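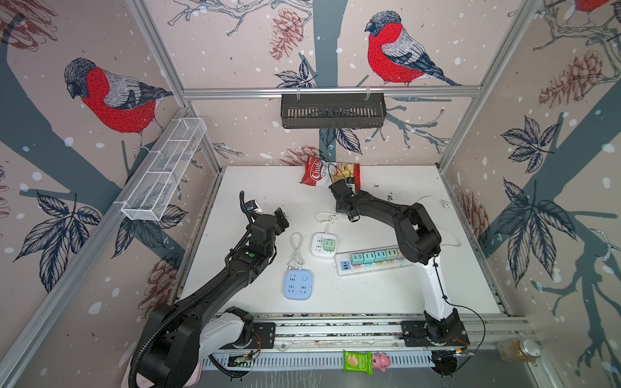
My sister Teresa called on Saturday to ask whether she should hold off buying a new vacuum, on the grounds that a robot would be doing all of it soon. All of it! I told her to buy the vacuum.

I've been chewing on that call ever since, though. I fix up small appliances at Flemlow four days a week, and half my job is the boring stuff around the repair – untangling cords, sorting plugs, clearing the bench so the next thing can land on it. If a machine could take that off my hands I'd throw it a party. So I've been paying attention to how arms cope with ordinary clutter, the kind that ends up in everybody's junk drawer.

Plug adapters are my favorite test. You and I pick one up without looking, roll it around in our fingers until the prongs face the right way, and push. A gripper with two fingers can't do much rolling. If the thing is lying on its side, the arm has to grab it at a good angle the first time or put it down and try again.

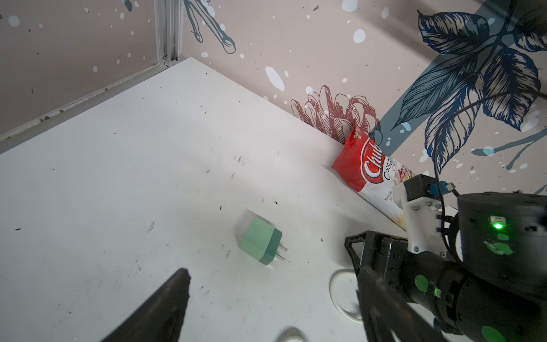 Mint-green adapter on its side, prongs out.

Then there's the pushing. Too soft and the plug sits there half in, too hard and the whole strip skates off across the table. I hold the strip down with my other hand and never think about it, so two arms seem like the bare minimum to me. And cords! A cord never lies the same way twice, and it's always on top of the one thing you want.

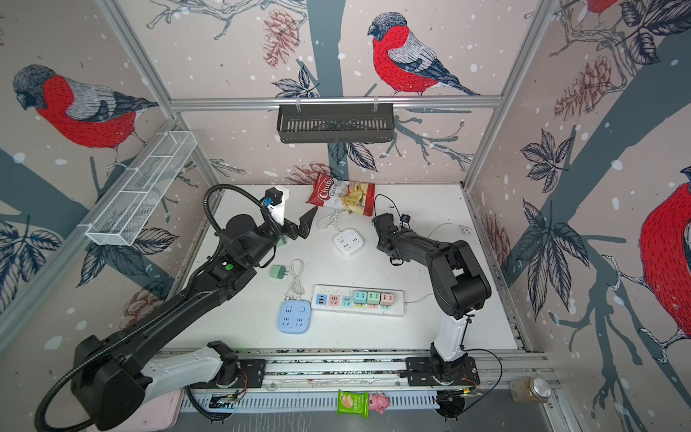 Ernő Kelemen thinks I'm being too hard on them. He wrote to me that a slow machine is fine by him as long as it works while he's asleep, and that he'd happily give one the whole night to tidy a single desk.

Fair point, and I've come around to it a little. Speed matters at the shop, where I've got 116 tickets open and people calling about their toasters. At home, who cares? My dishwasher takes forever and I love it dearly. 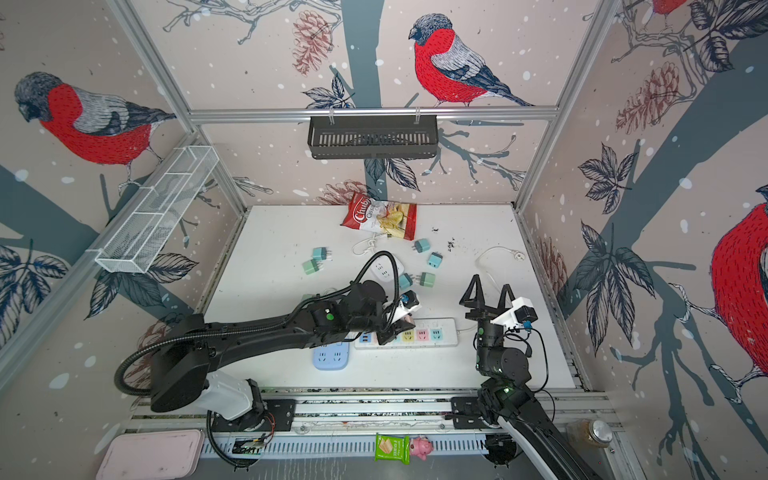
What I'd still want is a machine that can tell when it has messed up. Dropping a plug is no big deal, I do it every day, but I notice and I pick it up. Give me an arm that does the same and I'll forgive it nearly anything – even snack crumbs left on the table.

Teresa bought the vacuum, by the way. It's purple and she hates the cord.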